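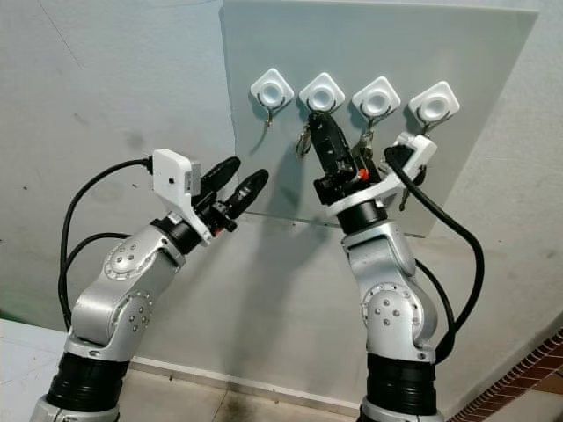
Key panel, off-white, with four adhesive hooks in a row and keys hung.

Narnska Key Panel with Four Adhesive Hooks
Sold by Wokero
Item no. NK-72

In stock. Ships in 5 working days.

The Narnska is a flat wall panel for keys. It comes with four white adhesive hooks, which you press on in a row near the top. Each hook has a square base with rounded corners and a thin metal hook that curves down. The bases can go on straight or turned on the point, like a diamond. Most of our customers turn them.

The face of the panel is plain and matte. There is no shelf, no mail slot and no lettering. Below the hooks the panel is bare, so a long key ring or a car key hangs against the panel and doesn't rub the paint on the wall.

What fits on a hook

Single keys will go on by the hole in the head if the hole is wide enough for the hook. Small padlock and mailbox keys vary a lot, and some need a ring. A split ring goes on any hook. A full bunch is fine on one hook, but leave more room between that hook and the next one, as bunches spread out at the bottom.

Key fobs hang by their ring or loop. A fob with no loop needs one added before it can go on the panel.
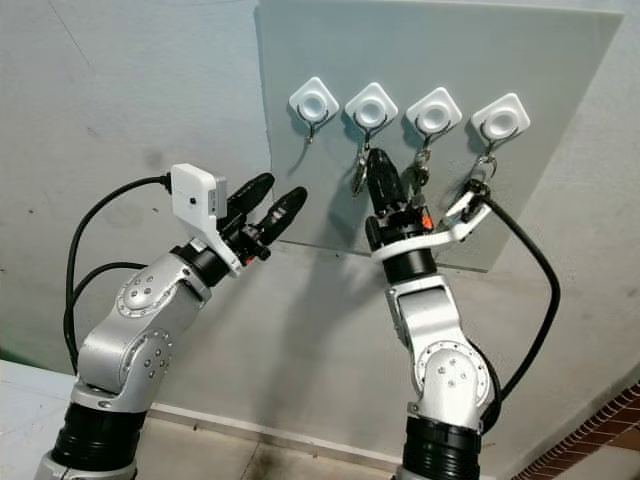
A black key fob held just below the second hook from the left.

In the box
Panel
Four adhesive hooks, white
Mounting strips for the back of the panel
Alcohol wipe
Instruction sheet

Keys, rings and fobs are not included.

Putting it up

Pick a flat stretch of painted wall, plaster or tile. The mounting strips do not hold well on wallpaper, bare brick or fresh paint. Wipe the wall and let it dry. Put the strips on the back of the panel, set the top edge level, and press hard along all four sides.

Stick the hooks on after the panel is up. Mark the line lightly in pencil first and press each base for a slow count of 26. Leave the hooks empty for 72 hours before you hang anything on them. Hooks loaded too soon are the usual cause of returns.

Before you move your keys over, lay them out on a table and take apart the rings you no longer want. Old rings that have opened up will catch on the hook. A loose pair of keys can share a ring if they are for the same door.

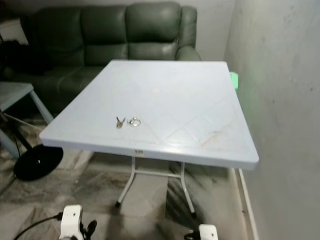
Photo: Wokero product pages

Moving or removing hooks

A hook can be taken off the panel by warming the base with a hair dryer and easing it up from one side. The adhesive is good for one use only. Replacement hooks are sold in packs of 7 and match the ones supplied. Do not pull a hook straight out, as this can mark the face.

Care

Wipe with a damp cloth. Do not use solvent or scouring pads on the matte face. Wet keys can leave a gray mark, and it will come off with mild soap.

Delivery and returns

Orders go out from our Irkby warehouse. Unused panels can be sent back in the original box. Once the mounting strips or hook adhesive have been uncovered, we can only take back faulty items.

Also in this range
Narnska Replacement Hooks, white
Benítez Split Rings, mixed sizes
Benítez Key Tags, blank

Page updated 28 August 2018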